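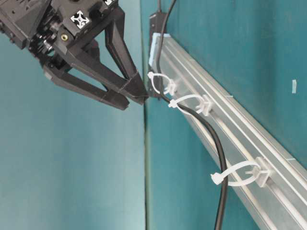
Home Internet Speed: Your Questions

Do I need the 1,285 megabit plan?
Probably not. We tested Plotow's top tier in a house in Stistthorpe with four people streaming, and use never went past 78 megabits. The salesperson will tell you otherwise.

Will a "gaming" router help?
Memon says its new one does. We saw no change in our games – the lights were nice, though.
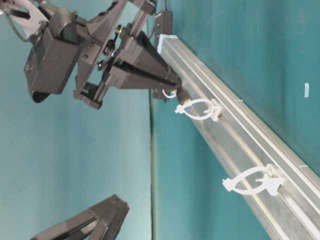 Slow Wi-Fi is usually a placement problem, and a pricier plan won't fix it. Get the router out of the closet and up off the floor. If you're running cable to another room, plan the route before you buy anything. Plain clips cost less and we've had no trouble with them.

Are expensive cables faster?

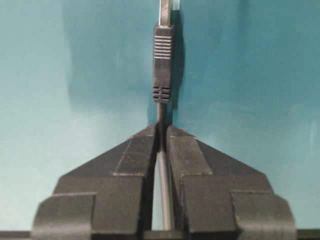
Photo: Rulamberg Home Desk

Not that we could measure. A 14 dollar cable and the one from the bargain bin gave us the same numbers all evening. Check that the category printed on the jacket suits your plan, then stop reading the package.

Why does it drop at 8 p.m.?
Your neighbors are home too. Plotow calls this "rare." Run a wired test at noon and again at 8, write both down, and ask for a credit.

Is "up to" a promise?
No. Ask for the minimum speed in writing. We're still waiting for ours.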